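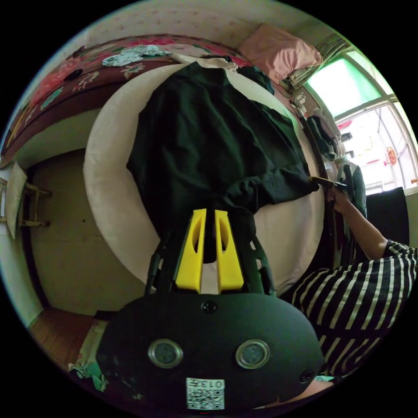 Re: [openair-art] Hanging work over a street, what do we need to know?

7 September 2018

Hi all,

Leandro Cáceres wrote:

> We have been offered a two-block stretch of Akthorpe for next
> March and I would like to hang something between the rooftops.
> It would be textile, lit from below, and people walking under it
> would change the light somehow. I have only ever worked indoors.
> Has anyone on the list done a piece over a public street? I am
> mostly worried about wind, and about the interactive part being
> ignored. Also, is it silly to want sound as well?
>
> Leandro

Leandro, not silly at all, and I'm so glad you're doing this! I've hung two pieces over streets (one good, one I'd rather forget) and I have opinions, so get a coffee. I'll go through your points more or less in the order you asked them, plus a couple you didn't ask.

1. Wind

You're right to worry, but start with the buildings. My first piece, Plasa, was a net between a library and a parking garage, and I spent months on the knots and about one afternoon on what the net was tied to. The garage was fine. The library had a pretty stone edge that the engineer took one look at and said no. We ended up running the line back to a beam inside the roof, and that ate most of the rigging money. Get somebody up on both roofs before you draw anything. Seriously, before the first sketch.

As for the textile itself, open mesh is your friend. Solid cloth is a sail. If you're in love with a solid cloth, cut it into narrow strips with gaps between and let each one move by itself. It looks better from below too, in my opinion, though I know people on this list who'll fight me on that. 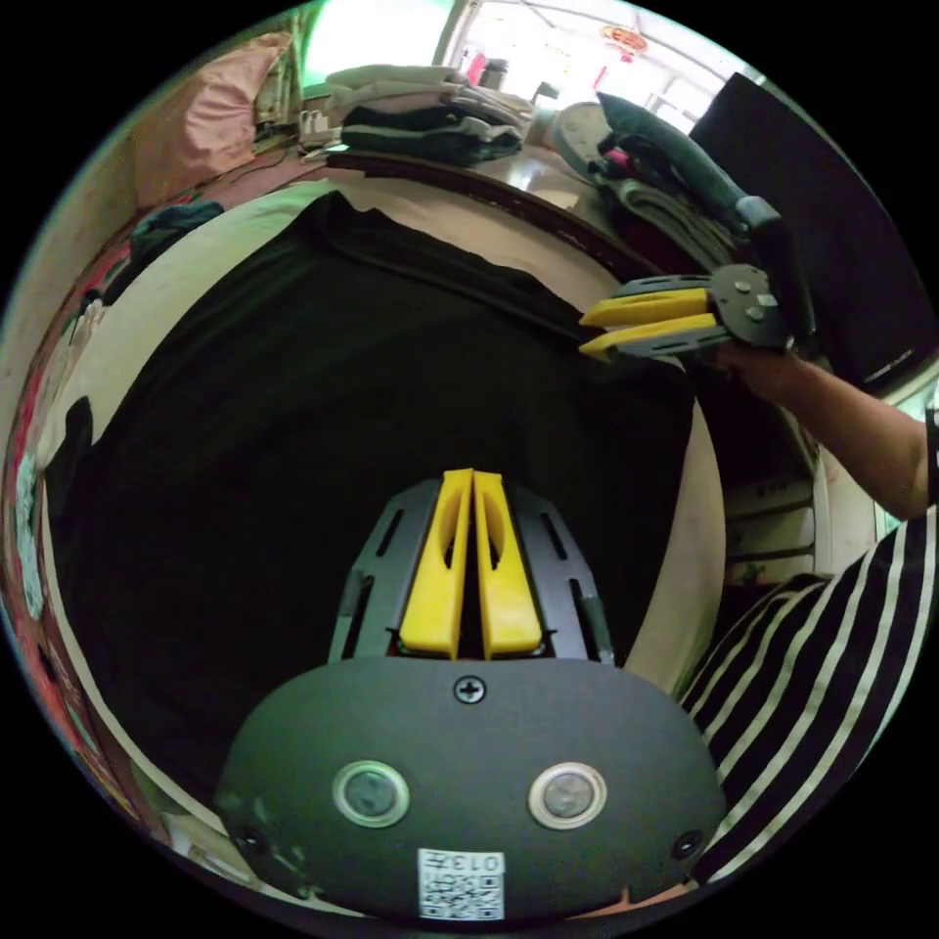 2. Getting people to touch the thing

With Plasa we had a web page people opened on their phones, and whatever they drew showed up as light on the net. Lovely on paper. In real life you had to stop, read a sign, type an address, and wait. Most folks looked up, said "oh, nice," and kept walking. The ones who did stay tended to be teenagers, and they stayed for hours, bless them.

For the second one, Predent, I threw the phones out. We put 9 pressure pads in the sidewalk and each pad woke up one patch of light overhead. No sign at all. Kids figured it out in seconds and then they taught their parents. The trick was the delay — we started with a slow, dreamy fade because I thought it was poetic, and people never connected it with their own feet. Once we made the first flash instant and kept the slow fade for afterward, it clicked.

So my advice is to get the quick response working first and save your poetry for the second half of it. And test with people who don't know you. My friends were way too polite.

One more thing on this: decide what the piece does when the street is empty. Predent just went dark for the first four nights, and somebody called the city to say it was broken. After that we gave it a sleepy little pulse to do by itself, and I ended up liking that part as much as anything.

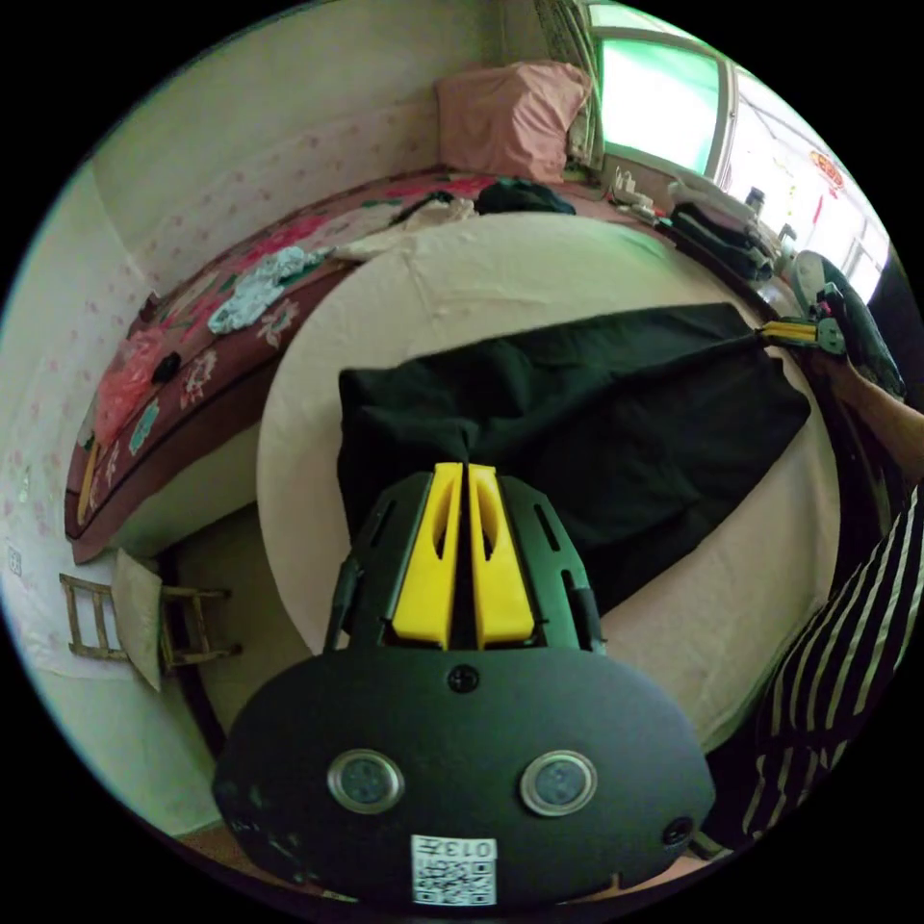 3. Sound

Do it, but quietly. I used small speakers tucked under the awnings, and the people living upstairs were the ones who decided how loud they could be. Go knock on those doors early. One man had us turn it off at dinner time every evening, which was fair, and after a week he asked why it was so quiet.

If you want to hear sound done well outdoors, try to track down the Zúñiga recordings that went around this list a while back. I think they're still in the archive. There's a long stretch with nearly 300 voices in it, all of them humming, and it never gets muddy. I've lost my own copy, so if anyone has it please send it to me too!

4. Light

You said lit from below. Be careful where the lamps go, as drivers on the cross streets will get them right in the eyes. We had to move ours twice. Dusk is also going to be your hardest hour, when the sky is still brighter than anything you can rent. I'd plan your opening for full dark and let people wander around with a drink until then.

As for March, I'd ask whether the dates can slide a bit. If they can't, write a wind limit into the agreement now, with a plan for lowering the piece and the name of the person who makes that call. It shouldn't be you. You'll want to leave it up, I know I did.

Happy to look at drawings whenever you have some. Off-list is fine, but I bet others here would like to see them as well. How high are those rooftops, by the way? And are they the same height on both sides? Mine weren't, and I found out late.

Hugs from the workshop,
M.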